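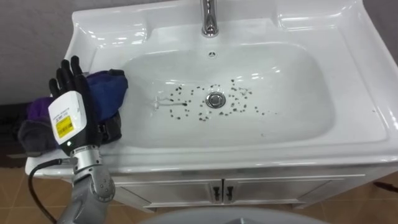

White sink, chrome stopper

New bar going in at the old Henley building, anyone know when?

Posted by Fetik, April 2024

Walked past the Henley building on my lunch break and theres paper over the windows and a liquor license notice taped to the door. Name on it is Gulico. Is that the cocktail place that was supposed to open in December? Or something else. Trying to book a birthday for 12 people and would love somewhere new downtown. Do they take reservations, is there food, is it going to be crazy loud. Thanks
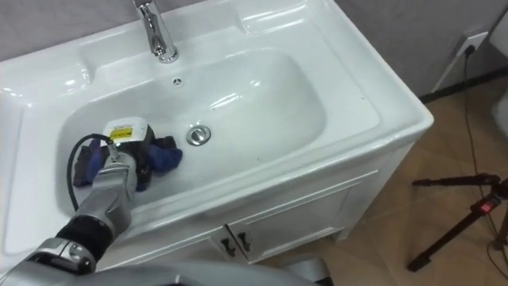
Sombatkul

Same people, yes. They missed December because the kitchen permit got held up, then the patio had to be redrawn. Last I heard it's early summer, no firm day. Capacity on the notice is 54 inside and 39 on the patio, so 12 of you is a big chunk of the room. I'd email them now and ask about the long table at the back. Food is small plates, they had a draft menu up for a while. Dumplings, fries, a burger. Drinks looked pricey but not awful.

If your birthday is before June I would book someplace else and go there after for a drink once its open.

patio_regular

no idea on the date but parking on that block is terrible after 6, take the bus

Henley St Local

Different info from the above. I was told walk-ins only for the first few weeks, then they'd start taking groups with a $50 deposit. Could of changed. As for loud, the old place in there had a tin ceiling and you couldn't hear a thing on Fridays. Don't know if they kept it. Patio would be my pick if the weather's ok, and ask about a rain plan befor you pay anything.

Last updated: 2 days ago

Contact us | Copyright Downtown Neighbors Help Board | Back to top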